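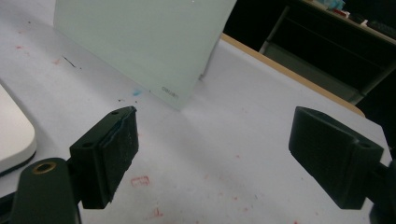 Lellcombe staff told us in the exit interviews that the pay bands were the first thing they asked about and the last thing they got an answer on. One former shift lead said she learned her own band from a job posting. Comments like hers are the reason the second half of the grant went to pay transparency, with mentoring moved to next year.

Progress report: Fair Hiring and Retention Project
June 14, 2020

Work done since February

The pay review now covers all 2,974 employees at the Lellcombe and Drurker sites. Job titles were matched across both sites first, which took longer than planned. Drurker had kept its own list of titles after the merger and many did not line up with ours.

Of the 1,784 hourly employees, 844 have had a one-on-one talk with a manager about their band and what the next step up requires. The rest are scheduled. Talks were moved to phone in the spring and a few managers asked for a script, so we wrote one. It is two pages and can be shared on request.

Renia, the applicant tracking system, now hides names and graduation years until the interview stage. Hiring managers at Drurker have used it this way for every opening. Lellcombe still has two departments on the old forms.

Problems

Exit interview data before February is patchy. Some forms have no reason for leaving, and we have left those out of the retention figures.

The Mfaume parents' network lost its meeting space and has met online only. Night shift attendance is low. We are trying a second time slot.

Budget

Spending is under plan on travel and over plan on translation. We ask to move the unused travel money to translation of the pay band guide.

Next period

Finish the remaining talks, move the last two departments to Renia, and send the first retention figures by site.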